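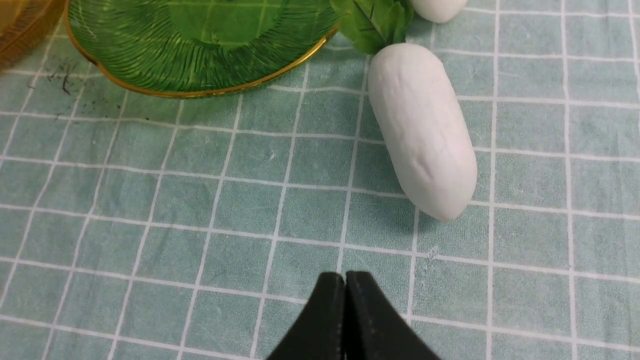
About us

Hi, I'm Maeve Fahy, and I run Wasell with my old lab mate Venkatesh Thampi. We write house rules for people who work next to robot arms. It's a narrow little trade and we love it!

We started because every shop we visited had a binder full of standards on a shelf and a totally different set of habits on the floor. The big standards matter, and we read them cover to cover (Venkatesh reads the annexes for fun). But someone on an early shift needs one page in plain words, taped up where they can see it.

How we work

We try every rule on our own bench first. Most of our bench work is tabletop sorting, so our days are full of vegetables and glass plates - eggplants on the amber one, white ones on the green one - and a lot of arguing over what counts as a clean place-down. Glass keeps us strict. If a rule is fuzzy, you find out pretty fast with a breakable plate on the table.
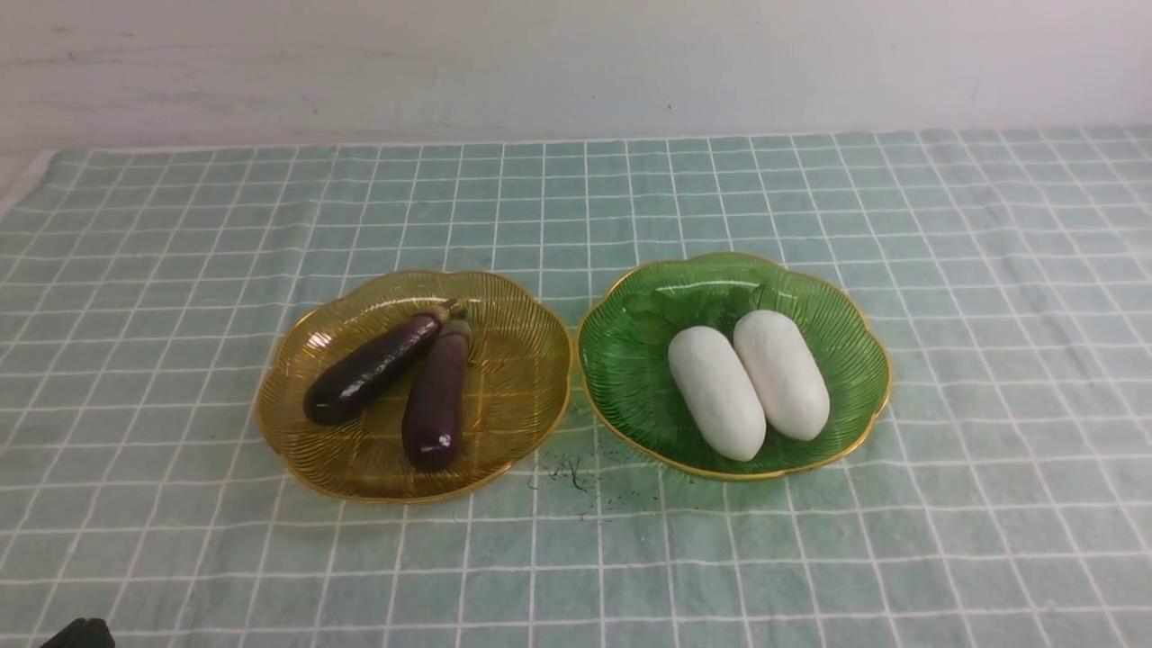 So we write down the dull stuff. Who can start a run, who can stop it (anybody, any time, no questions), how far back you stand, and what goes in the log. Our own log has 748 runs in it, and 336 of those have a note from the person on watch. I'd like that second number to be higher, and I say so most mornings.

A few rules we won't bend on:

Hands stay off the cloth while the arm has power.
The stop button is within reach of the person watching, and that person isn't also typing.
Closed fingers before every move across the table.
If you change the layout, you write it down before the next run.

Who we are

There's me and Venkatesh, and then Heidrun Zaugg, who edits every page we send out and will cross out "ensure" each time she sees it. Ľubica Štěpánek looks after training visits and has the patience I was born without.

Our longest-running client is Wernetti, and we've been rewriting their cell rules a section at a time. Their next set goes out in April.

Want us to look over your rules? Send them as they are, coffee stains and all - we read everything before we call you back.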